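3. First-Time Setup of the Comon Tabletop Water Filter

Read this section through once before you connect anything. Setup takes less than an hour, and most of that time is soaking.

3.1 Choosing a place

Stand the filter on a flat, level table or counter that can hold the full weight of the tank. Keep it out of direct sunlight and away from stoves and heaters. Leave a hand's width free behind the tank so the lid can tilt back.

Note: The feet grip best on a clean surface. Wipe the table with plain water and let it dry first.

3.2 Preparing the cartridge

1. Wash your hands and take cartridge 915 out of its wrapper.
2. Rinse it under cold running water until no more black dust comes off.
3. Put the cartridge in a bowl of cold water and leave it for 20 minutes. Turn it over once to let trapped air escape.
4. Check that the gray sealing ring is seated in its groove.

Caution: Do not use hot water or dish soap on the cartridge. Either one will damage the filter material and void the Boltari warranty.
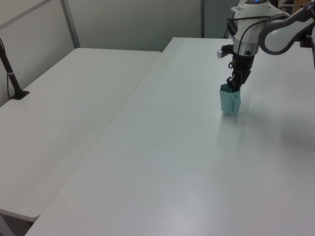
3.3 Filling and flushing

1. Push the cartridge into the upper chamber and turn it clockwise until it stops.
2. Close the tap. Fill the upper chamber with cold tap water up to the line.
3. Wait for the water to pass through. The first tank is slower than later ones.
4. Open the tap and throw the first two tanks away, or use them for house plants.
5. Fill the chamber a third time. The water is now ready to drink. Draw off 200 ml and check that it is clear.

If the water still looks gray, flush one more tank. If it drips from the tap when closed, tighten the nut on the inside of the tank by hand. Do not use a wrench.

3.4 Setting the reminder dial

Turn the dial on the lid to the current month. Change the cartridge when the dial reaches the red mark or after 100 fillings, whichever comes first. If the filter has not been used for more than a week, empty both chambers and repeat steps 2 to 4 of section 3.3.

Replacement rings are sold under part number 51.

Revised 03/07/2020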